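Small Gears, Big Drawers: A Talk With Ivars Navickas

Ivars Navickas sells gears one at a time. His shop, Hirkance, keeps 1,298 different ones in stock, most of them small enough to hold between two fingers. His customers repair sewing machines, music boxes, old radios and kitchen scales, and they usually need a single part that has not been made in years.

He started with a different kind of business. "I fixed Preltano coffee mills," he said. "They all broke in the same place, a little gear under the crank. I had a batch made, and I ordered 700 by mistake. I had meant to order 200. So I put up a page to sell the rest, and people wrote to ask if I had other sizes."

He did not have other sizes, but he began buying them. Some came from a parts dealer called Jirnov that was closing its retail counter. Others came in jars and cookie tins from repair shops whose owners had retired.

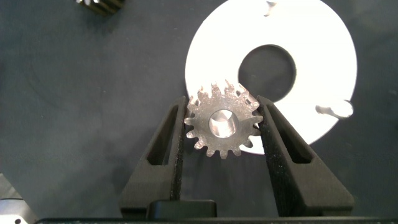 Sorting the tins took most of a winter. Navickas says the number of teeth is the first thing a customer tells him and often the least useful. "Two gears can have the same number of teeth and be completely different parts. I need the outside diameter, the bore and the thickness. The bore is what people forget. If the hole is too big for the shaft, you don't have a part, you have a paperweight."

He asks customers to send the old gear if they can, even if half the teeth are gone. A broken gear still has a hole to measure. If it has been lost, he asks for the shaft size and the gear it runs against.

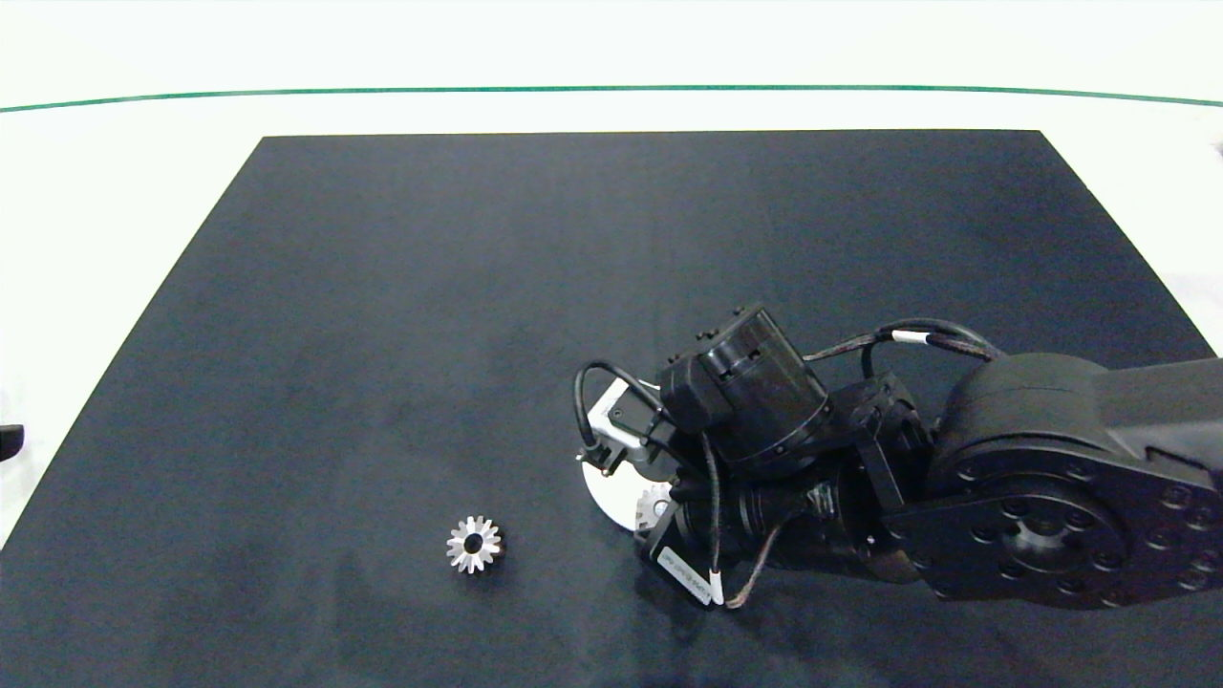
PAJU, January 20, 2019

Metal gears are laid out on a dark mat, and Navickas has opinions about the mat. He used a white tabletop for the first year and found that silver parts were hard to pick out against it under a strong light.

"On dark, you see the edge of every tooth," he said. "On white, you see a bright thing on a bright thing."

The mat marks easily. He wipes it with a damp cloth and lets it dry before putting anything down, and he has given up trying to keep it looking new. What he cares about is grit. A grain of it in the teeth can make a good gear feel rough when it is turned against another one, and then it goes back in the wrong drawer.

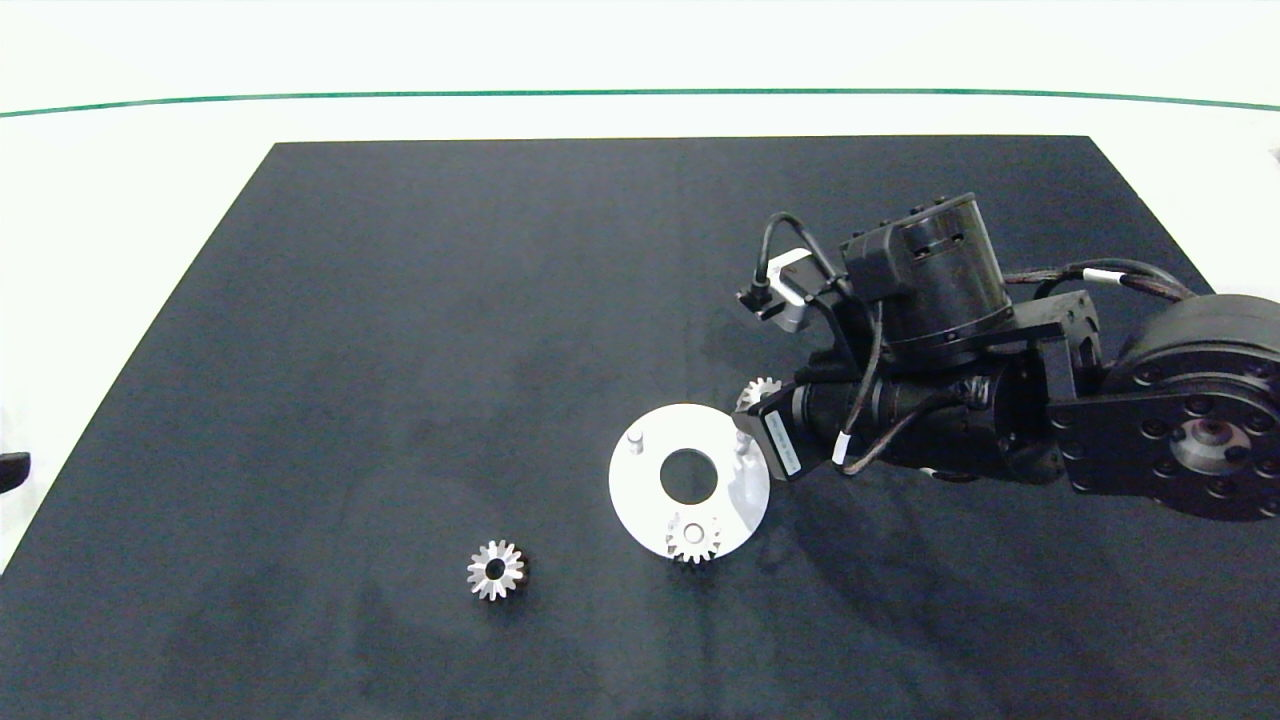
A white disc with a large center hole on the dark mat.

The drawers are labeled by bore first and diameter second. He tried sorting by material, then by the machine each part was meant for, and dropped both. "A customer would ask for a radio gear, and the right one was in with the sewing machines. The gear doesn't know what it was made for."

Cleaning is kept light. Oily parts get mineral spirits and a soft brush. He does not polish the teeth, and he asks customers not to do it either. A dull surface is fine if the shape is right. For the inside of the bore he uses a pipe cleaner.

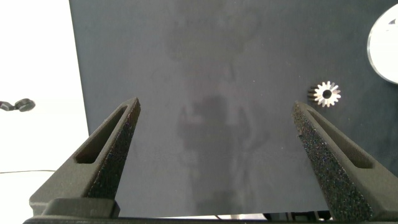 The mistake he sees most is replacing only one gear of a pair. The worn one wears down the new one, and the customer writes back a few months later. He now asks about the mating gear before he takes an order, and he has lost a few sales that way.

Most of what he mails goes in a padded envelope with the part taped to a card. The measurements are written on the card in pencil, and he asks people to keep it with the machine.

In February he plans to add plastic gears to the stock list. He has put it off for a long time. "Old plastic cracks at the bore, and you can't always see it," he said. "I'd want to test each one on a shaft before I sell it. That's slow, but I don't know another way."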